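Clerunus Card Terminal R3
Payment terminal for counter and mobile use

Overview
The R3 accepts chip, contactless and magnetic stripe payments and settles to a linked Clerunus merchant account. It replaces the R2, which is no longer sold. R2 units already in service will receive security updates until May.

Transactions
Payments are authorized online by default. If the connection drops, the terminal stores up to 23 contactless or chip payments and submits them when service returns. Stored payments are not guaranteed. The merchant carries the loss on any that the card issuer declines.

The single transaction limit is $3,000. Higher limits are set per account after review. Refunds can be made to the original card only, in full or in part.

Settlement
The daily batch closes at the time chosen during setup. Funds reach the linked account in 3 business days. Weekend batches are processed on Monday. Chargebacks are deducted from the next batch and listed on a separate line of the statement.

Connectivity
Wi-Fi, Ethernet (through the dock) and cellular. The SIM is installed before shipping and cannot be moved to another device.

Accounting export
Batch reports are available as CSV or through the Rilurberg connector. The connector matches each batch to a bank deposit – fees are posted separately, so gross sales and net deposits both appear in the ledger. Multi-currency accounts need connector version 3 or later.

Pricing
Terminal, dock and charger: $1,797 for a pack of three. Single units are quoted on request. Transaction fees depend on card type and are set out in the merchant agreement.

Ordering
New accounts require a business registration document and a voided check. Contact Heidrun Lanz in merchant sales. Existing customers can order from the account portal under Equipment.

Page last revised Friday, December 13, 2024.

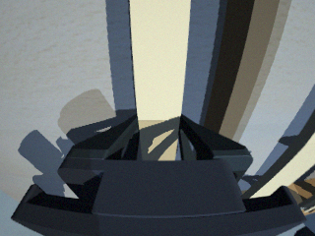
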